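Simulated tables teach a gripper to cope with clutter

21 June 2020
3 comments | 26 shares

Anyone who has ever rummaged through a kitchen drawer for one small thing among a great many others will have some sympathy with the team at Isetti, who have spent the months since April trying to get a two-fingered gripper to do much the same job. They have just shared the first results of the project, which goes by the name of Furent, and very cheering reading they make.

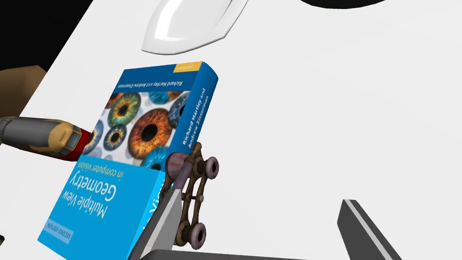
Research news

All of the practice takes place in computer simulation, where a short length of bicycle chain can be held up against a thick textbook on computer vision, with a screwdriver and a white bowl close by, and no harm comes to anybody's book. The chain is a favourite with the team, being an awkward, knobbly sort of thing to get hold of, and it was left out of the training altogether so that it could serve as a proper test.

The method, worked out with colleagues at Nidasia, changes the surroundings again and again as the gripper learns. A plain white tabletop may give way to reddish-brown wood, or a grey tiled wall may turn up beside it, and the lighting is altered as well.

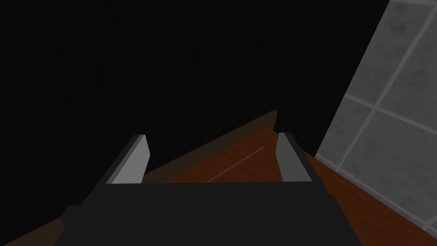 The thinking is that a gripper brought up on such a varied diet will pay attention to the object it wants and let the rest go by. In a trial of 50 attempts at picking up things it had not met before, the new version managed nearly half as many again as the old one, and the team are plainly delighted, though they do say that very thin objects still give it a good deal of trouble.

The next step is a real arm on a real bench at the Mosquera workshop, and we shall look forward to hearing how it gets on there.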